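From: Leilani Mahmoud
To: Nomwood home automation list
Subject: Re: Can any of them put the groceries away yet?

On Thursday, Ketill Overgaard wrote:
> My sister asked me whether she should wait a couple of years and
> buy a robot to do the kitchen. I told her no, but I'd like a better
> answer than that. Has anyone on the list tried one on ordinary
> shopping? Not boxes. Boxes have been solved for ages.

Ketill,

We have, a bit. Soliman and I have been running the Hevero arm on packing and unpacking since April. My short answer for your sister is the same as yours.

Cans and jars are fine. They're rigid, they're all the same shape, and the arm doesn't much care what colour the label is. Anything in film is harder. The wrap slides over whatever is inside, so the fingers can have a firm hold on the plastic and a poor one on the food. Squeeze more and you'd flatten a real sandwich. We use toy food for most runs, which lets us be rougher than anyone would be at home.

Last week we did 20 tries at the wrapped sandwich and got 19 pickups. That sounds better than it is. Setting it down the right way up is a separate problem and I don't have a number I'd defend. Over 422 logged tries with mixed items, most of the trouble came at the putting-down end.

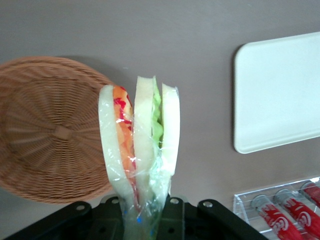 Wrapped toy sandwich in the gripper, red cans in the acrylic holder at lower right.

The shop-floor people in Dernidport have it easier, with the same 600 parts every shift. A kitchen changes every day, and someone always moves the basket.

I can send the log if you want it. It's a plain spreadsheet.

Leilani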